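Cortinas divisórias Cerdale para quartos partilhados

A gama Cerdale é uma linha de cortinas de separação entre camas, feita para residências de idosos, clínicas e unidades de cuidados continuados. O tecido vem da tecelagem Barbier e é confeccionado por medida no nosso atelier.

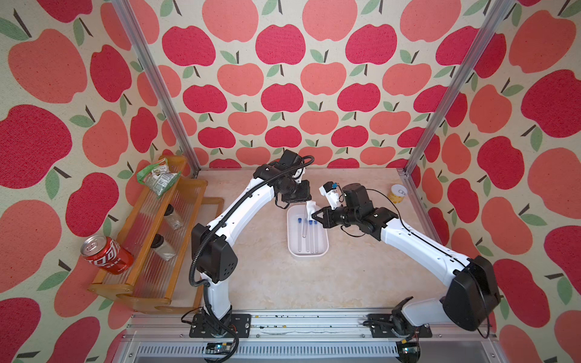
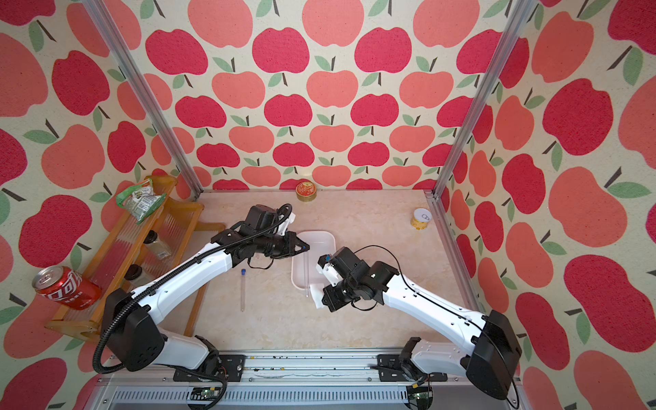 Mireille Delaunay

O tecido Cerdale é um poliéster com retardante de chama na própria fibra, portanto o tratamento não sai com as lavagens. Pesa 200 gramas por metro quadrado e pode ser lavado a 71 graus. Recomendamos secar em temperatura baixa e não passar o ferro sobre a rede.

Na parte superior, a cortina leva uma rede de malha aberta, que deixa passar o ar e a luz do tecto. Se o quarto tem aspersores de incêndio, pedimos que nos indique isto na encomenda, para calcularmos a altura da rede.

Existem 3 tipos de fixação: calha de alumínio ao tecto, calha suspensa e gancho de libertação rápida. Este último é o modelo Nosomov, que se solta quando alguém puxa a cortina com força. Para quartos com residentes que têm risco de queda, é o que nós aconselhamos.

A confecção padrão tem 487 cm de largura antes de franzir. Outras larguras são possíveis, com o mesmo preço por metro. A bainha inferior é dupla e fica normalmente a 30 cm do chão, mas há casas que preferem mais curta por causa da limpeza.

As cores lisas estão sempre em stock. Os estampados são produzidos por encomenda e o prazo é maior, sobretudo em August, quando a tecelagem fecha.

Na residência Jurkcombe foram instalados nearly 3,250 metros deste tecido, entre quartos e salas de tratamento.

Amostras: enviamos recortes sem custo, até cinco cores por pedido.
Medição: pode ser feita por nós ou pelo cliente, com a ficha que se encontra na página de contactos.
Devoluções: não aceitamos em artigos já cortados por medida.

Página revista em 2 de março de 2021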